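4.2 What counts as a tidy table

Claims that a clear surface makes a shared room feel cared for are common in the workplace literature, and we think most of them are overstated. The usual design asks people to rate a photograph of a bare desk against one of a crowded desk. Almost everyone prefers the bare one. That tells us very little, as few front rooms are ever used in either state. Daneshvar and Mthembu made this complaint in an earlier study of waiting areas, and their own fix - scoring surfaces by the share of area left open - has problems too. A lamp and a pile of unopened mail may cover the same area, yet people do not treat them alike.

We therefore looked at tables in between: surfaces holding a few things that somebody might have meant to put there. The Terkis room was our main site. It serves as reception, storage and meeting space at once, and the 11 raters who worked through our 300 table records disagreed more about this room than about any other. Figure 2 shows the center table with a lamp and flowers on it.

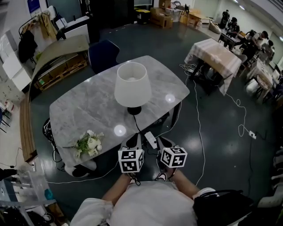
Figure 2. Center table in the Terkis room, with table lamp and bouquet. The counter is at left and the checkered tablecloth at right.

Two points are worth making before any score is read. First, the flowers lie flat on the tabletop, and raters split over whether a bouquet lying down is decoration or an item waiting for a place. Our coding guide said nothing on the matter. Second, the lamp cord runs toward the near edge of the table. Šimek argues that a visible cord lowers ratings wherever it appears, but his test used only plain white desks. On a gray marble pattern that also picks up the ceiling lights, we doubt that the cord is what people notice first.

The surroundings are harder still to set aside. Coats on a rack, boards stacked inside the counter and cardboard boxes on the floor all share the view with the table. Raters were told to judge the tabletop alone. We are not convinced that they did, or that anyone could. Until the same objects are scored against a plainer background, the low marks given to this table should be read as marks for the room, and we leave them out of the pooled estimate in Section 5.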